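Small apartment trash, how often do you take it out??
Home & Cleaning > Apartments

zrosales
ok so moved in July, one bedroom, no chute. dumpster is across the lot, 124 steps each way, yes I counted. My mom says every night. My roommate Tươi says when its full. I'm tired of arguing about it lol. Floor bin with a black liner, the usual

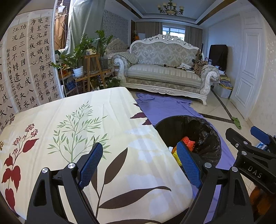 How often should a small bin be emptied if there's food in it?
Every two days in summer, three in winter, and the same night if it was fish or chicken.

mallet_fan
^ agree with that mostly. every night is a waste of bags. I was going through a roll of Katent liners in no time

Geltanach
Disagree. Two days in July with no AC = fruit flies. Ask me how I know. Every night or dont put food in it at all

zrosales
the food is like, orange peels and tea bags. no meat

Geltanach
orange peels are what they LOVE

kitchenwitch16
Freeze the peels. Bag in the freezer door, dump it on trash day. Been doing it 16 years, never had a fly

mallet_fan
freezer door is full of vodka and peas sorry

tuoi_la
roommate here. "when its full" is fine if you rinse stuff first!! she never rinses. also the dumpster is locked after 9 pm so every night means going right after dinner, not happening

zrosales
Tươi La you made an account for this??

tuoi_la
yes

Vosedow
Other thing to figure out is the stuff that shouldn't go in the kitchen bin at all. Glass for one. Had a bag rip on the stairs once, broken jar, stitches, $900 bill. Glass goes in its own box now, little bottles too
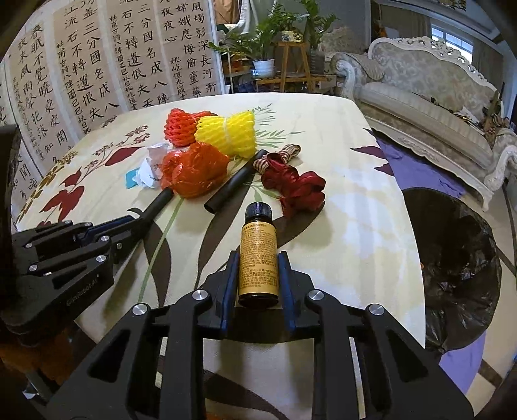 Do caps stay on small glass bottles when you recycle them?
Depends on the city, but most places want plastic caps off and the bottle rinsed.

kitchenwitch16
mine wants caps ON. call them, takes five minutes

Vosedow
ok but call which number, our city site has like 127 pages and none of them say anything

kitchenwitch16
the one on the side of the truck. seriously

Geltanach
and old medicine doesn't go in either one, take it back to the pharmacy. leftover syrup, pills, whatever. Don't pour it down the sink

mallet_fan
my pharmacy won't take liquids tho

Geltanach
then ask the next one over, mine has a drop box by the door

zrosales
ok so plan is: every other night, peels in the freezer, glass in a box. Tươi does the even days

tuoi_la
I did not agree to even days

kitchenwitch16
also baking soda under the liner, forgot to say. change it when you wipe the bin out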